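Nurner Two-Arm Tabletop Recordings: README and data card

Last revised Thursday, June 22, 2023

Hello, and thank you for taking the time to read this before opening the folders. It is longer than most files of its kind, and I make no apology for that. Half of it is the usual information about what is in the release and how to load it. The other half is about the people who made it, and how their jobs changed while they were making it, and I would be sorry if you skipped that part, although I know some of you will.

What this release is

Sorkano packs and checks board games, puzzles and small household goods for other companies. Everything used to be done by hand at long benches: setting out the pieces, looking them over, putting them into trays, closing the box. In February the Nurner project began moving a portion of that work to benches with two robot arms, and the recordings in this release come from those benches. Each one pairs camera video with the joint positions of both arms and a short written label of the task.

The tasks are small ones. An arm picks up a chess piece and sets it on a square. One arm passes a piece to the other. A plate is moved to one side and brought back. If you have worked a packing line you will recognize all of it, and you may be surprised (we were) by how much there is to say about putting down a pawn.

What is in the folders

episodes/ holds the recordings, one folder per attempt. Inside you will find the video from the fixed camera, the video from the camera on each wrist, and a table of joint and gripper positions.

labels/ holds the task sentences and the outcome given to each attempt. There are 4 outcomes: done, done with help, stopped, and unclear. Please don't fold "unclear" into "stopped" when you load the data. The people who did the labeling argued for keeping it as its own outcome, and they were right.

notes/ holds whatever the bench staff wanted to write down. Some notes are one word long. Some run to a page and wander off into lunch arrangements, and we left those in too, apart from anything that would identify a person.

splits/ holds the suggested training and testing lists. Attempts from the same shift always stay in the same list, so please keep them together if you make your own.

How to load it

The reader is called gulari and comes with the release. Point it at the top folder, not at episodes/, or it won't find the labels and will complain in a rather unhelpful way. Timestamps are in seconds from the start of each attempt. The wrist cameras and the fixed camera were not started by the same clock, so use the aligned times in the table and leave the ones in the video files alone. We lost the better part of a week to that, and I'd love to spare you.

Gripper positions run from 0 for closed to 1 for open. A gripper holding something thick will settle somewhere in between, and a gripper holding something thin will look closed. There is no force reading. If you need to know whether a piece was being held, you will have to work it out from the wrist video, the same way we do.

Who made the recordings

Six people from the packing floor, all of them with years at the hand benches behind them. When the project was first announced they had plenty of questions, and the first ones were the ones you would expect: whose job is this, and will I have one in the spring? I think management would have liked to start with a slide about efficiency. What happened was a long afternoon in the canteen, and by the end of it a written promise that no one on the floor would be let go on account of the arms while the project ran. That promise was the reason people were willing to sit down and teach the things.

And teaching is what it is. The operator guides the arms through a task, over and over, and every attempt goes into a folder. It takes patience and a good eye, and it turned out to suit some of the people who had been on the line the longest, who know without thinking which way a piece wants to be turned. One of them told me that she had never before been asked how she did her work, only how fast. I have thought about that a good deal since.

It hasn't all been pleasant. Standing at a bench with five others, you talk. Sitting at a two-arm bench you are concentrating, and you are usually by yourself. Several people said they went home with a different sort of tiredness, in the eyes and the neck instead of the feet and the lower back. After the first month we went to 3 shifts a week per person at the robot benches, with the rest of the week back at the hand benches, and the notes become noticeably more cheerful from that point on. If you are planning something similar at your own workplace, please start there and save everybody the sore necks.

Pay was the other sticking point. Guiding the arms was first treated as ordinary packing work, and it isn't. It now has its own rate, and labeling is paid at that rate too.

Which tasks are harder than they look

Handing a piece from one arm to the other is the hardest task in the release and the one the staff have the strongest feelings about. Both grippers have to come to the same small bit of air over the board, one has to let go only when the other has hold, and the pieces already standing nearby must not be knocked over. 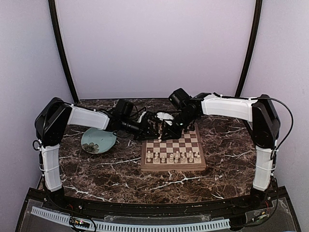
The operators worked out their own way of doing it, with one arm kept still while the other does all the approaching, and you will see the attempts grow calmer once that habit had spread through the group. We didn't write it into the instructions until much later. If you compare early and late handovers, please bear in mind that the change came from the people guiding the arms. The hardware stayed as it was.

Small pieces near the far edge of the board are troublesome as well. The grippers themselves get in the way of the fixed camera there, so lean on the wrist views for those squares.

What the data should and shouldn't be used for

It is meant for training and testing two-arm systems on light tabletop work, and we would be delighted to see it used for teaching. It is not a measure of how well any one person works. The operator numbers in the table are shuffled from shift to shift so that attempts can't be added up into somebody's record, and we ask you not to try to undo that. This was a condition the staff set before a single recording was made, and the license repeats it.

Please don't use the attempt times to argue about staffing, either. People guiding arms were told to go slowly. The times say nothing useful about packing by hand.

Known gaps

Everything was recorded at one site, with one kind of bench, by people trained together, so their habits have rubbed off on one another. Nearly all of the objects are hard and dry. Left-handed operators are represented, but not well. A handful of notes mention Nugroho, which is the name of our second building and has no recordings in this release, so don't go hunting for the missing folder.

Changes and corrections

If you find a wrong label, write to the project address in the license file and include the attempt folder name. Corrections are read by the same staff who did the labeling, during paid hours, so an answer can take a little while. They do like hearing what the recordings are being used for, and a line or two about that at the end of your message will be passed around the floor.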